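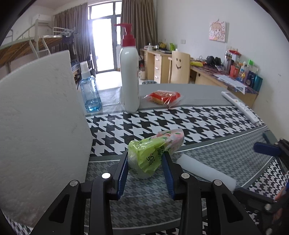 L. Athumani

Chapter 8
Charging at Home and at Work

Most electric cars spend the night parked, and a slow charge is enough for the next day's driving. This chapter looks at the equipment that supplies it: the cable, the wall unit and the circuit behind them.

We begin with the town of Nindetti, where 1,079 households were asked how they charged their cars. Of these, 34 used a shared post in the street. The survey is used again in the exercises on load.

Before reading on, you should be able to convert between kilowatts and kilowatt-hours. If not, go back to Chapter 2.

8.1 Alternating and direct current

The mains supplies alternating current, but a battery stores direct current. Something must convert one to the other.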